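Two-arm sorting cell at Stamthorpe gets new cables and a maintenance schedule

STAMTHORPE, March – The two-arm brick sorting cell in the Floletley workshop is back in daily use after an overhaul that replaced its arm cables, realigned both carriages and put the machine on a written maintenance schedule for the first time.

The cell was out of service for 14 working days. Most of that time went to waiting for parts. The work itself took four days and was done in-house by the Floletley technical staff, with spare servo motors supplied by Kang.

Trouble started over the winter, when the left arm began stopping partway through its reach and reporting a lost connection at the wrist. Restarting the controller cleared the fault for an hour or two. The staff logged 103 stops before they took the cell down. They traced the fault to the cable between the wrist and the base, which had been pulled tight each time the arm went to the far end of its travel and had worn through near the connector.

Both arms now have purple replacement cable, cut longer than the old one so that it hangs in a loop past each joint. The connectors were changed at the same time. Staff were told to leave the loops alone and not to tie them to the links, as had been done before.

With the arms off, the two carriages were unbolted from the front rail and cleaned. The right one was found to have shifted toward the wall, enough that its gripper came down beside the bins on some runs. It was moved back, and the bolts on both plates were marked with paint pen. A mark that no longer lines up means the plate has moved, and the position has to be set again before the cell is run.

Calibration followed. Each arm is sent to its home position, then to one point in front of each bin, and the readings are saved under the date. Bevow, the software the workshop uses to run the cell, compares them with the last saved set and refuses to start if a joint is too far out. The last check before the cell was released was a run of 107 picks with toy bricks, with both arms working.

The new schedule is short. Grippers are wiped down at the end of each shift. The cables are looked over every morning at 8, with the power off, from the wrist to the boards under the rail. Bolts and paint marks are checked weekly, and the full calibration is repeated once a month or after any part has been changed. The fingertips on the grippers are treated as wear parts and a spare pair is kept in the drawer below the cell.

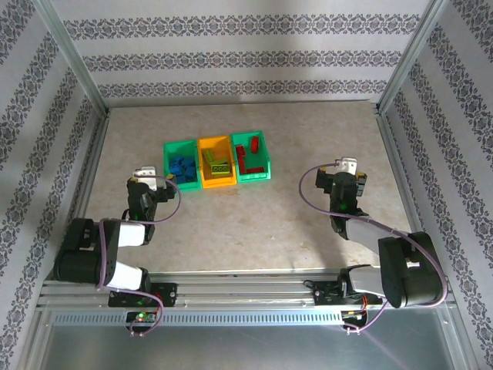
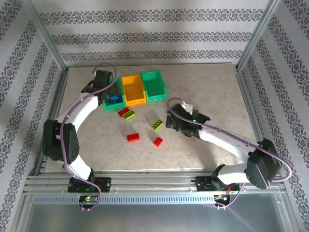
The cell's two arms, with the bins at the back of the table.

The morning cable check may be more than the cell needs, according to Svend Bach, who would move it to once a week after the first month if no new stops are logged, and put the time into checking the fingertips, where he expects the next fault to come from. The schedule will stay as written until the April calibration.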